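Wivach compares two finger sets on its two-arm test cell

July 6, 2026

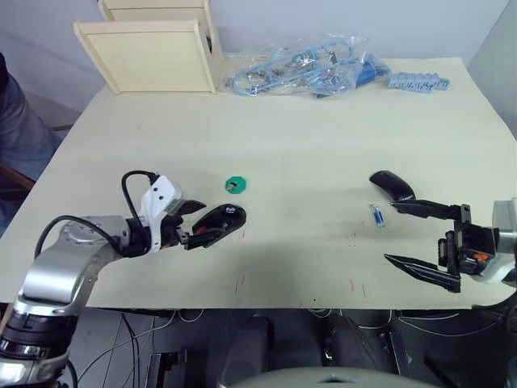 Wivach has finished the first round of a gripper comparison at its Guvstead workshop, running two sets of parallel fingers through the same tabletop handling tasks. The results will decide which set goes on the two-arm cells the company plans to install in October.

The trial used ordinary desk items, among them computer mice. A mouse has a curved shell, no flat sides to speak of and a low profile, and it tends to rotate when the fingers close off center. Anjana Ranasinghe, who ran the tests, said most failed picks on earlier hardware came from that rotation and very few from lack of force.

Each finger set completed 300 picks. A pick counted as good if the object was lifted, held for 3 seconds and put down within the marked area without being regrasped. Objects were placed by hand at a new angle before each attempt. Arm speed and closing force were fixed for the whole round, and the same controller, a Flutus unit, drove both arms throughout.

The long flat fingers did better on mice and other rounded items. Their extra contact length made small errors in approach height less important. The short fingers were more reliable on small parts standing upright, where the long ones sometimes touched a neighboring object while opening. Wivach has not released pick rates and says it wants a second round before doing so.

Cable routing caused more lost time than the fingers did. With the wrist turned close to its limit, the cable on one arm pulled tight and the controller reported a force error. Azlan Nugroho, who maintains the cell, lengthened the service loop and moved a clamp farther down the arm. The error did not come back during the remaining runs, but he wants to check the loop again at full speed.

The second round will repeat the tasks with handovers between the arms. One arm will pick up an object and present it, and the other will take it with its fingers open to a preset width. That width is currently set by hand for each object. Ranasinghe plans to test a version that sets it from the camera estimate, with a fixed margin added on both sides.

Software for the handover tests is being written at So, which also supplied the logging tools for the first round. Testing resumes once the short fingers have been fitted with new pads.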